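Pre-session checklists for hand-held grippers – worth the bother?

Started by torquewrench_mel
11 August 2023

torquewrench_mel wrote:
Our place (Sulico) has put out a new house standard for hand-held gripper work. It's 3 pages. Clear the table, wipe it down, check the finger screws, check the pads face each other square, sign the sheet. Every session, every operator. Has anyone seen a sheet like this catch a real fault? I've signed 73 of them since June and found nothing.

Bench as of this morning: 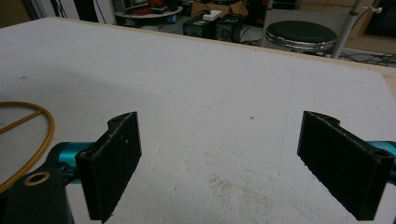 I've got no problem with checking screws. My gripe is the signature. By the second week people are ticking the whole column in one go, and then the sheet is worse than no sheet, as the office thinks it's covered.

gumleaf914 wrote:
Sorry, but did you sign "wiped down" for that? There's a patch of specks right in front of the fingers and smudges all over. And a yellow cable on a table that's meant to be clear.

torquewrench_mel wrote:
Hadn't signed yet. But define clear. The standard says "free of items that may interfere". The cable is off to the left. Does it interfere? Depends who's reading.

Nurmi_bench wrote:
That's your problem then, the wording. Ours gives a keep-out distance from the pads and you measure it. Takes no time. I wouldn't blame checklists in general for one vague line.

gumleaf914 wrote:
Agree with Nurmi. Also I'd want the floor on there. Loose cables behind the bench are a trip hazard whatever colour sheet you sign.

old_rosenik_hand wrote:
Disagree with both of you. We had measured distances at Rosenik and people fudged those too. What worked was 2 checks done aloud with the next operator standing there. No paper. Printed fingers get scuffed, that's normal, what you want to know is whether they've shifted.

Nurmi_bench wrote:
No paper means no record. Good luck when a batch goes bad.

torquewrench_mel wrote:
A record of what, though – that I own a pen?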